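3.2 Portion guidance and sorting of recipe components

The second part of the study looked at how home cooks divide a mixed dish into its food groups before judging whether the portions fit a meal plan. Earlier work on recipe modification has mostly measured the finished plate. We were interested in the step before that, when the cook reads an ingredient list and decides what counts as a vegetable, a grain or a protein food. Errors made at this point carry through to every later estimate of fiber, sodium and energy.

Participants used the Zandelo recipe worksheet, a two-page form developed for the Mirnlow community kitchen program. The first page lists the ingredients in the order in which they are used. The second page has one column for each food group and a final column for items that the participant cannot place. Each participant completed six worksheets over the course of the program, one per cooking session. Recipes were chosen so that every one contained at least one ingredient that belongs to more than one group, such as lentils, or that is often misplaced, such as corn or coconut milk.

Scoring followed the procedure set out in Section 2.4. An ingredient was marked correct if it was entered in any column accepted by the coding guide. Blank entries were treated as errors, while entries in the final column were scored separately as "unplaced." Two raters scored all worksheets independently, and disagreements were settled by going back to the guide – no new categories were added after scoring began.

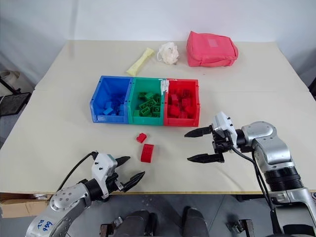
Figure 3. Sorting by color with bins and building bricks.

Participants were assigned to one of two versions of the worksheet. In the plain version, the columns carried only the name of the food group. In the cued version, each column also carried a short line of examples and a reference portion in household measures (cups, tablespoons, slices). The text of the recipes was the same in both versions. Reference portions were given for cooked foods where the recipe called for cooking, a point that had caused confusion with rice and dried beans in the pilot sessions.

A total of 32 adults completed all of the worksheets and were included in the analysis. The cued version was linked to fewer misplaced ingredients, mainly in the grain and protein columns. Vegetables were placed correctly in most cases under both versions, with the exception of starchy vegetables, which participants often moved to the grain column even when the examples listed them elsewhere. Fats and oils were the group most often left blank. Several participants wrote in the margin that oil used for frying was "not really an ingredient," and a similar view was applied to butter used to grease a pan.

Portion estimates showed a different pattern. For dishes served by the spoonful, such as stews and grain salads, estimates under the cued version were closer to the weighed values. For baked dishes cut into pieces, there was no clear difference between the versions. The lentil and squash bake is a case in point. Its weighed serving supplied 460 kilocalories according to the Brabec nutrient tables used for the program, and both groups gave estimates well below this figure. The cheese topping accounts for much of the gap, as it was recorded on nearly all worksheets but at less than the amount stated in the recipe.

Two limits should be noted. First, the sessions were held in the evening, and some worksheets were filled in after the meal had been eaten. Memory of the serving may have replaced the written quantity in those cases. Second, the Roltine scales used to weigh servings report to the nearest gram, but dishes were divided by hand, and the servings within a single dish were not equal in size. The weighed value used for comparison is therefore the mean of all servings taken from that dish.

Unplaced entries became less frequent over the sessions in both groups. The decline was steeper for the cued version up to the third session, after which the two groups followed much the same course. Changes in the recipes that participants cooked at home are reported in Section 3.3.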